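## 4. 金属ビンの設置と、小物の入れ方

ここからは、いよいよ大物の金属ビンです。Plavoranoの小道具置き場でいちばん場所を取るくせに、一度据えてしまえばいちばん手がかからない、わたしのお気に入りでもあります(色気のない灰色ですけどね)。棚の組み立てがまだの人は、先に3章を済ませてきてください。ビンを置いてから棚を組もうとすると、通路がふさがってかなり泣きます。わたしは泣きました。

### 4-1. 用意するもの

- 金属ビン本体
- Ultediernoゴム脚セット(袋に「Ultedier」と書いてあるもの)
- 軍手。滑り止め付きが楽です
- 水平器
- やわらかいブラシと、古いタオル
- 荷札とひも

床は幅1,222 mm、奥行き991 mmを空けておきます。ビンより少し広いのですが、横に立ってかがむときの足の置き場まで入れた数字なので、ここはけちらないでくださいね。

### 4-2. 据え付け

1. 床を掃きます。小石が1粒でも残っていると、あとで必ずがたつきます。
2. ビンを持ち上げるのは必ず二人で。声をかけてから、長いほうの壁の下に手を入れます。
3. 壁の上の縁を握って引っぱらないこと。
4. ゴム脚を付けます。ねじは最初から締めきらず、全部を軽く留めてから順に締めていきます。
5. 水平器を底に置いて、長い方向と短い方向の両方を見ます。
6. 四隅を順番に手で押して、ぐらつくところがあればゴム脚を回して直します。

> **注意**
> 塗装がはげて地金が出ているところは、素手でなでないでください。見た目はつるっとしていても、はげた境目が爪に引っかかることがあります。Sơn Lươngさんが一度これで指を切って、以来うちの軍手置き場はビンのすぐ脇です。

**メモ:** 底に水抜き穴があるタイプは、穴をテープでふさがないでください。掃除のときに水が行き場をなくします。穴の真下に浅い受け皿を置いておくと、床がびしょびしょになりません。

### 4-3. 小物を入れる

さて、据え付けが終わったら中身です。このビンには「まだ棚の番地が決まっていないもの」を入れます。撮影の現場から戻ってきたばかりの食器とか、野菜とか、何に使ったのか思い出せないブロックとか、そういう子たちの待合室だと思ってください。

1. 入れる前に、汚れがひどいものはブラシで軽く払います。
2. 重いもの、ごつごつしたものから先に、壁ぎわへ。ブロックは寄りかからせるより、できれば平らに寝かせたほうが安心です。
3. 持ち手のあるものは、細長いほうを壁に沿わせます。まんなかが広く使えます。
4. コップ類は重ねません。伏せるか、寝かせるか、どちらでもかまいません。
5. 野菜や果物は、いちばん最後に、見つけやすいところへ。

ぎゅうぎゅうに詰めないのがこつです。底が見えているくらいがちょうどよくて、黒っぽいざらざらのブロックと、紫のコップと、青いタンブラーと、黄色いとうもろこしが、それぞれ間をあけて転がっている程度でじゅうぶん。これなら上からのぞいただけで何があるかわかりますし、手を入れても別のものにぶつかりません。
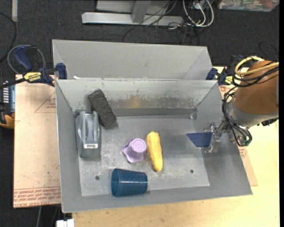 逆に、山盛りにしてしまうと、底のほうのものは次の大掃除まで出てきません。Thảo Lãさんが9月の棚卸しで「ない、ない」と探していた計量カップは、結局ビンのいちばん下、マフラーの中でした。布ものは別の袋に入れるという決まりは、このときにできたものです。

> **注意**
> ガラスと陶器はこのビンに入れないでください。壁が斜めになっているので、縁のあたりに置いたつもりでも、するすると底まで滑っていきます。割れものは5章の木箱へ。

### 4-4. 取り出しと仕分け

一日の終わり、夕方の6時を目安に中を見ます。忙しい日は翌朝でもいいことにしていますが、二日分ためると本当に面倒になるので、わたしはなるべくその日のうちにやります。

1. 上から全体を見て、番地がすぐ決まるものから出します。
2. 出したら、その場で荷札を付けます。「あとでまとめて」は、やめましょう!
3. 荷札には、品名と色と、戻ってきた現場の名前を書きます。品名は短くてけっこう。「コップ・紫」「タンブラー・青」で通じます。
4. 棚に持っていきます。食器はA列、食べもの類はB列、道具類はC列です。
5. どこにも当てはまらないものは、ビンに戻します。戻してよいのは一度だけで、次の日もまだ迷うようならGaetano Grassoさんに聞いてください。倉庫のことは、わたしより詳しいです。

**メモ:** 縁が波形に広がったコップは、縁をつままずに胴を持ってください。やわらかい素材だと縁に癖がつきます。つるつるしたタンブラーも同じで、胴をしっかり。寝ているコップを拾うときは、先に片手で転がりを止めておくと、追いかけっこにならずに済みます。

**メモ:** とうもろこしは、粒のすきまにほこりが入ります。やわらかいブラシで、太いほうから先のほうへ一方向に。往復させると、せっかく出たほこりをまた押しこんでしまうんですよね。

### 4-5. ビンの手入れ

底の擦り傷は気にしなくて大丈夫。毎日ものが当たるところなので、新品に替えたってすぐ同じになります。以前「傷がついたので塗り直しましょうか」と聞いてくれた人がいて、気持ちはとてもうれしかったのですが、塗りたてのビンに入れた小物にペンキが移るほうがずっと困ります。

手入れはこれだけです。

1. 中身を全部出します。
2. 乾いたタオルで、斜めの壁を上から下へふきます。
3. 底にたまったごみを、隅から中央に集めて取ります。水抜き穴に押しこまないように!
4. べたつきがあれば、水でしめらせたタオルでもう一度。
5. 乾いたタオルで仕上げます。隅に水が残りやすいので、タオルの角を指に巻いて押しあててください。

茶色いしみを見つけたら、まず白い布でこすってみます。布に色が付くときは、その部分に小物が触れないように厚紙を当てて、Trernirixの補修係まで連絡を。色が付かなければ、そのまま使ってかまいません。

> **注意**
> 洗剤は使わないでください。すすぎ残しがあると、次に入れたものの表面がぬるつきます。どうしても油が落ちないときだけ、Tamsin Kincaidさんに相談してから薄めたものを。

### 4-6. よくある困りごと

**ビンが少しずつ動く**
ゴム脚の裏にほこりがついています。二人で片側ずつ持ち上げて、ふいてください。

**ものを入れるたびに大きな音がする**
高いところから放りこんでいませんか? 底に手が届くところまで下ろして、そっと離せば静かなものです。夜の作業では特にお願いします。隣の部屋でHưng Trìnhさんが録音していることがあるので。

**荷札の文字がにじむ**
タオルでふいた直後のものに付けると、たいていこうなります。少し乾かしてから付けるか、鉛筆で書いてください。鉛筆はC列の端、ひもの缶に立ててあります。

木箱の組み方と割れものの包み方は、次の5章に続きます。緩衝材は先に棚から出しておいてください。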